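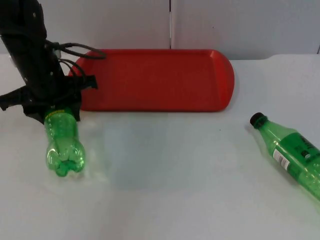 Section 3. Getting your Dusska watering kit up and running

I wrote this part of the guide after my own first try went badly, so you're getting the version with the mistakes already made for you. The Dusska is a gravity drip kit for houseplants: a spike goes in the soil, a bottle goes on top of the spike, and the plant drinks while you're off at the lake. Almost any plastic drink bottle will do, and I like a translucent green one, turned neck down in the pot. Clear bottles work too, but mine grew algae by the end of May and I've gone off them.

What should be in the box

Spikes, gray valve collars, a bag of rubber washers, the little cleaning pin and a sheet of stick-on labels. If your kit came secondhand the washers are probably missing or gone hard. Flomico sells replacements that fit (ask for the flat ones, the domed ones leak like crazy). You bring the bottles.

3.1 Before you start

Water the plant the normal way first. I mean really water it, until it runs out the bottom, and then let the pot drain in the sink. Dry potting mix shrinks away from the sides of the pot and whatever comes out of the spike will run straight down that gap and onto your windowsill. Ask me how my copy of the Dahlgren fern book got ruined!

Rinse the bottle a few times with warm water. Soda bottles need extra rinsing, or you will be feeding gnats.

Note: the collar thread fits standard soda and water bottles. It doesn't fit milk jugs or those wide-mouth sports drink bottles, and no amount of tape will change that. I tried three kinds.

3.2 Putting it together

1. Push a washer down into the valve collar until it sits flat. You'll feel it click into the groove.

2. Screw the collar onto the spike. Finger tight, then a quarter turn more. Leave the pliers in the drawer.

3. Turn the valve dial to 0.

4. Fill your bottle to the shoulder and screw it onto the collar while the bottle is still standing upright, so the spike is pointing at the ceiling like a silly hat.

5. Hold it over the sink, flip the whole thing over and wait a minute. If you get drips at the collar, the washer is crooked. Take it apart and go back to step 1.

6. Make a pilot hole in the soil with a pencil or a chopstick, halfway between the stem and the rim. Go in at a slight angle away from the stem.

7. Slide the spike in up to the ridge. Hold it by the collar and not by the bottle, or you'll be unscrewing it as you push.

Caution: a full bottle is top-heavy. In a small pot it will lean, and then it will go over, and it will take the plant with it. For anything under six inches across, use a half-size bottle or tie the full one to a stake.

3.3 Setting the drip

The dial goes from 0 to 9 and the numbers don't mean anything much. They're just numbers. Start on 2 for most plants. Leave it overnight, then look at the water level in the morning and mark it on the bottle with a grease pencil. Do the same the next morning. Now you know what your plant gets in a day, and you can nudge the dial from there.

My peace lily lives on 3 in summer. The snake plant doesn't get a Dusska at all and is perfectly happy about it.

If the bottle starts to cave in at the sides, air isn't getting back up through the spike. Poke a pinhole near the base (the end that's now on top). The drip will speed up after that, so turn the dial down a notch and do your overnight check again.

Caution: don't use the pinhole trick with the dial above 5. The bottle will empty in an afternoon.

3.4 Going away

Do a full dry run before you trust it with your plants. I start mine on a Monday, two weeks before we leave, which gives me time to swap out any spike that's being stubborn. Ingegerd Backlund kept a row of African violets going for 27 days this way and lost only one, but she is a patient woman and she'd set every dial separately. If you're gone longer than that, get a neighbor to do a refill.

Move the pots back from the window while you're out. Less sun, less drinking, and the water lasts a lot longer. Shut the radiator under them too, if you can.

3.5 Cleaning

Once a month in the growing season:

1. Turn the dial to 0 and lift the whole thing out of the pot.

2. Unscrew the bottle over the sink and dump whatever is left.

3. Run the cleaning pin through each hole in the spike. Roots love to grow into these holes, so pull gently – if one's really in there, soak the spike first.

4. Leave the spike and collar in equal parts white vinegar and water for an hour. The labels will come off in vinegar, so peel them before you dunk.

5. Rinse, fit a fresh washer if the old one has a dent in it, and put everything back the way it was in 3.2.

Hard water people (hello, fellow sufferers) should do this every two weeks. Mine clogs with white crust if I skip even one round.

Note: liquid fertilizer in the bottle is fine at quarter strength. The fish kind is not fine. It smells by day two and the valve never quite gets over it.

Spare parts and the outdoor spikes are in section 4.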